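Search this blog
Search

I finally dealt with the hangers. We moved into the apartment in Histcombe in January, and for most of that time the closet in the back room has been the place where everything without a home ended up. Clothes went in on whatever hanger was closest. Some of the hangers came from the old place, some came with the closet, and a good number came home from the dry cleaner over the years and never left.

What pushed me into it was a shirt. I pulled it out for work, the wire hanger had left a bump in each shoulder, and I had to iron it at 7 in the morning. I decided to do the whole closet that weekend.

The first job was taking everything out. I put the clothes on the bed in piles by type and the empty hangers on the floor. I had 26 empty ones, which surprised me, considering that I had bought a pack in the fall thinking we were short. They had slid down behind the winter coats and hooked onto each other.

I sorted the hangers before the clothes. Wire ones went in a grocery bag to go back to the cleaner on Magbanua Street, which takes them if they aren't bent. Wood ones are for coats and the two jackets I care about. Plastic ones are for everything else. I used to think plastic was the cheap choice I would replace someday, but I've changed my mind. They're light, they don't snag, they wipe clean with a damp rag, and a thin one takes up much less of the rail than a wood one does. In a closet this narrow that matters more than how they look.

The ones I don't like are the flocked kind. I know people love them. Shirts stay put on them, but they stay put so well that I end up stretching the collar trying to get the thing off, and the fuzz gets on dark clothes. I had 17 of those and gave them all to my sister, who was happy to have them.

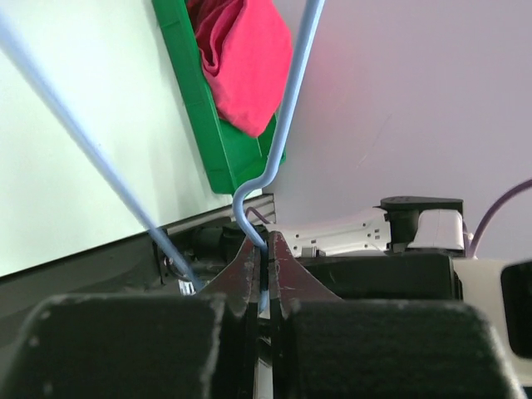
The rail was the next thing. I had never cleaned it and I would guess the people before us hadn't either. I went over it with warm water and a little dish soap, dried it, and then rubbed it with a piece of wax paper. My mother did this with shower rods. The hangers slide a lot better now. Before, I had to lift each one over a sticky spot near the left end that I think was old tape.

Then the clothes went back. I tried arranging by color and gave up after ten minutes, because most of what I own is navy or gray. I went by type instead: long things on the left, shirts in the middle, pants folded over the bar on the right. All the hooks face the back wall. I read that somewhere as a fire safety tip, so you can grab an armful and run, and I have no idea if that's a real thing. It does make it easier to take out several at a time on laundry day.

A note on hooks while I'm at it. Cheap plastic hangers almost always break in the same place for me, right where the hook comes out of the shoulders. It happens when you yank on a sweater without lifting the hanger off the rail first. I broke 2 doing exactly that while emptying the closet. Lift first, then pull the garment off. Sweaters shouldn't be on hangers in the first place, so mine are now folded on the shelf.

The small stuff took longer than the clothes did. There were belts, a bag of buttons, scarves, three lint rollers, a tie I don't recognize, and a box of shoe polish from a store called Gavlow that closed a long time ago. The belts and scarves got a shallow bin each. The buttons went into a jar. I kept one lint roller in the closet and put the others by the front door and in the car. The polish was dried out and went in the trash.

I also have a rule now for spare hangers. When I take something off to wear it, the empty hanger goes to the far right end of the rail, past the pants. On laundry day they're all in one spot and I don't have to dig. It's been three weeks and I've mostly stuck to it. The other adult in the house has not, but there are fewer hangers on the doorknob than there used to be.

I did look at closet systems before starting. The one I liked was from Daltavness and came to 700 dollars for our size, not counting the drawers. It was nice, with a second rail at waist height and a slide-out rack for shoes. I may still put in a second rail myself, since the shirts leave a lot of dead space under them. A length of rail and two brackets from the hardware store would do it. I need to find the studs first, and the last time I tried that in this apartment I ended up with five holes and one stud.

The hall closet is next. That one has the vacuum, the ironing board, all the tote bags and the box of cords, and the door has to be held shut with a shoe.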